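The Case Against the Tasting Menu

I paid for my last tasting menu in January and I have been arguing with friends about it ever since. They say I had a bad night. I say I had a typical one, and that the format itself has been coasting on goodwill for years.

The place was Grindano, which had just been taken over by the people behind Fleury. You know the kind of room. There were 12 courses, and the first few were gone before I had worked out which part was food. The bill came to some 400 dollars for the pair of us, before the tip, and we split a pizza on the way home.
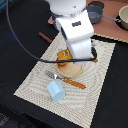 What bothers me is less the money than the loss of any say in the matter. A restaurant used to be a place where you read a list and picked what you wanted. If you picked badly, that was your own fault, and you learned something. Now the kitchen picks, and you are told it is a privilege. I have yet to hear a good argument for why a grown adult should be grateful for this.

The usual argument is trust. Put yourself in the chef's hands, they say. Fine, but trust has to be earned somehow, and I don't see how it can be earned when payment is taken at booking and no course can be swapped. My dentist gives me more choice than that.
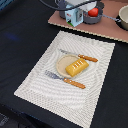
Photo: Tülin Çetinkaya

Then there is the talking. Every plate comes with a speech about the farm, the smoke, the grandmother. At Grindano I timed one at close to 2 minutes, while a sauce got a skin on it. I don't doubt the grandmother existed. I doubt that her soup was ever served in a portion you could finish while standing up.

Defenders will tell you that set menus cut waste, and I'd like to believe it. A kitchen that knows what it is cooking ought to throw less away. But I keep asking restaurant people for numbers and I keep getting adjectives. Until somebody shows me a before and after, I'm filing that one under things that sound true.

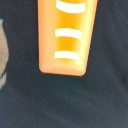
I should be fair. Onico, over by the old bus depot, does a fixed lunch that I would eat every week. It has a soup, a main and something sweet, all on a card you can read from the sidewalk with the price next to it. They'll leave off the onions if you ask. So a set menu can work when it is short and the cook is hungry for your return visit.

Treda is opening in the spring with 10 courses and a waiting list. Three people have already asked if I want to go in with them on a table. I told them I'd meet them afterward, at the pizza place.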